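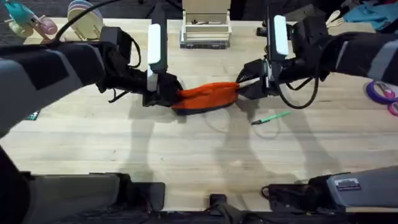 *The orange cloth, with the green pen on the table.*

I have been trying to get better at folding cloths. I own a lot of them, mostly orange, and for years they lived in a heap in the drawer next to the stove. Every time I wanted one I pulled out four and pushed three back in. In June I took the whole drawer out, dumped it on the bed and started over.

The first thing I learned is that a wrinkled cloth won't fold neatly no matter how careful you are. You have to pull it out first. Hold it by the two ends, pull until the middle stops sagging, then lay it down and run your palm across it. If it's badly bunched you do this twice. I used to skip the step and try to flatten each fold as I went, and I ended up with fat little bundles that fell open when the drawer closed.

My aunt Elba Villalba folds in thirds. I was taught halves, and I kept at halves for a long time out of habit. Thirds is better for my drawer, which is shallow and has a lip at the front that catches anything tall. The order I use now:

1. Pull the cloth straight and lay it down with the long side facing you.
2. Fold the top third down and the bottom third up over it.
3. Fold in from the left, then from the right.
4. Stand it on its edge in the drawer.

Standing them up was Elba's idea too. I didn't think they would stay up, and with only a few in there they don't. Once the row is full they hold each other. For the gap at the end I use a small cardboard box from some Plorkari tea.

I do the folding on a table now. I used to do it against my chest while walking around the apartment, and then on the arm of the couch. A table makes a bigger difference than any method. The wood is smooth enough that the cloth slides when I need to square up a corner, and if the edge of the cloth lines up with one of the seams I know it's straight. The only problem is that a table collects things. There's always a pen on it, and I have folded a pen into a cloth before and found it a week later when I was drying a pan.

The pen is for marking the tags. I put a letter on each one so I know which are for the kitchen and which are for the bathroom -- K and B, nothing clever. Green ink is what I had. It fades after a lot of washes and I go over it again.

Things I still haven't solved:

- The older cloths have shrunk more one way than the other, so thirds come out uneven.
- Fitted sheets. I have given up on these and roll them.
- The hand towels are too thick to stand up next to the thin cloths, and they need their own spot.

Ulises Tapia asked in the comments last time if I iron any of this. No. I tried ironing the kitchen ones once and they looked good until the first spill. Pulling them straight while they're a little damp gets most of the wrinkles out.

The whole drawer takes me 10 minutes on laundry day, a bit more if the sheets are in the same load. Next I want to do the shelf above it, where the place mats and the spare oven mitts are.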